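From: Keegan Whitelaw
To: Skellstead Small Business list
Subject: Re: [skellstead-biz] Is anyone moving to Moltero?

Doolan wrote:
> Morning all. Has anyone else had the email from Flerberg about the
> "new chapter"? As I read it, our group page closes at the end of August
> and we're all meant to hop across to Moltero, which wants a phone number
> and a photo of my licence before it'll let me post about sourdough.
> They say it's to get rid of fake accounts. I have 638 followers on
> Flerberg and I'd be sad to lose them, even the ones who only ever ask
> if we do gluten free. Do they come with me or do I start at zero?
> And is anyone happy handing over their licence?
>
> Doolan

Hi Doolan, and everyone else who has been quietly reading along,

You start at zero. I asked. I got a reply signed by "The Community Happiness Desk", which told me my followers would be "warmly invited to rediscover" me. I've been rediscovered by eleven so far, and one of those is my sister-in-law under her maiden name.

Longer answer, for those weighing it up. I moved the shop's page over in the first week, mostly out of cowardice. The sign-up took most of a lunch break. You give the phone number, get a code, give the code, then photograph your licence, front and back. My first go was rejected for glare. The second was rejected because the name on my licence didn't match the name of my business, and I had to write to them explaining that I am not legally called Whitelaw Lamps & Shades. After that it was fine, and I now have a small green tick that I'm told inspires confidence.

As for whether I'm happy about the licence: not especially. The privacy page says the photo is deleted once you're verified, and then two paragraphs later says it may be kept "where needed to support the verification experience". I've read that sentence at several times of day and it doesn't improve. If you're uneasy, you can join as a reader with only the phone number. You can comment but you can't post or run a group, so it's no good for sourdough.

On the money side, the basic business page is free up to 2,000 followers, a ceiling I don't expect to trouble. After that there's a monthly plan, and I couldn't find the price anywhere without pressing a button marked "Let's talk". I didn't press it.

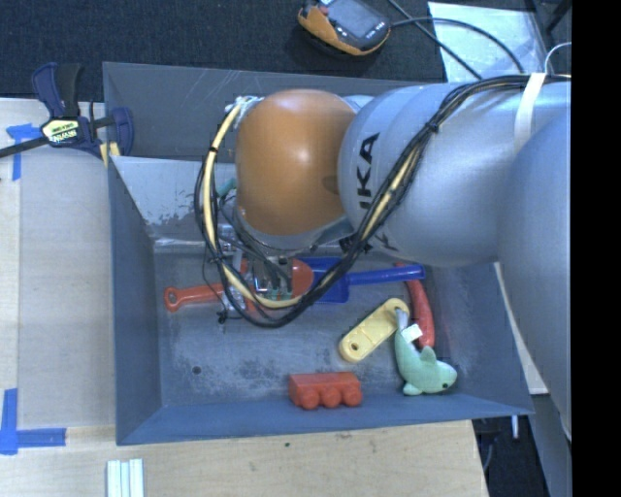 The other thing to know is that groups don't transfer either. The Skellstead traders' group had 491 members at last look, and if somebody sets up the same thing on Moltero it has to be approved as an "interest". The list of interests is fixed. There's Crafts, Wellness, Pets, Motoring, and something called Hustle. There's no category for a street of shops that mainly want to know when the road's being dug up. I put in a request for "Local Business" and was offered Hustle again, so we may all have to be hustlers for a while.

What I'd do before the end of August, for what it's worth:

Download your page from Flerberg. It's under Account, then Your Stuff, then a grey link right at the bottom. The file takes a day or so to turn up and the link in the email dies after 2 days, so don't request it and go camping. Mine had all the photos and none of the captions.

Put up a pinned post with your own website or email address in it. Flerberg hides anything with the word Moltero in it, funnily enough, even though they're the ones sending us there. "We've moved, see our website" got through.

Keep a paper sign-up sheet by the till. I know. But I've picked up more names that way this month than on both sites put together, and the handwriting is only a problem with the doctors.

And we still have this list, which has been running on somebody's old server since before either of those companies had a logo. It looks dreadful and it has never once asked me for my licence. I'd be in favour of using it for the roadworks and market-day notices and letting people do what they please with the rest. If anyone objects, reply to the list and not just to me, please. My inbox is mostly happiness desk at the moment.

Doolan, if you do go across, tell me what name you end up under and I'll rediscover you. Also, do you do gluten free?

Keegan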